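Clullwood pad comparison - README

Two finger pads tried on one hand-held parallel gripper, dark garments only. Urano is the ribbed blue pad, Skestamov the smooth grey one.

Contents
161 episodes with Urano, 200 with Skestamov. Wide-angle camera on the tool, no second view. Nine episodes have no gripper width signal and are listed in missing_width.txt.

Tasks
Grasp an edge, lift, fold once, release. Operators were Jolene Waaka and Ewan Trevaskis.

Known problems
Black cloth against black fingers confuses the Costigan segmenter - masks often merge at the fingertips. Use the blue pads as the reference for jaw opening. Skestamov episodes need the pivot pins instead, and the error is larger.

Views from the tool camera, Urano pads, black fabric on white: 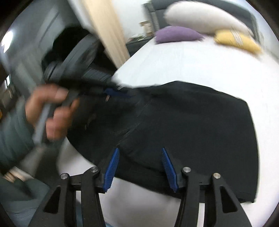
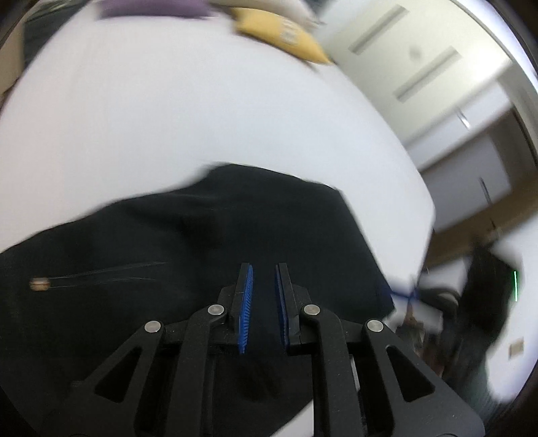 Lens model
Fisheye, one calibration for the whole set. Do not crop before undistorting; the pins sit low in the view and are easily lost.

Contact
Coralie Fairweather (data), Nesma Bensaid (hardware).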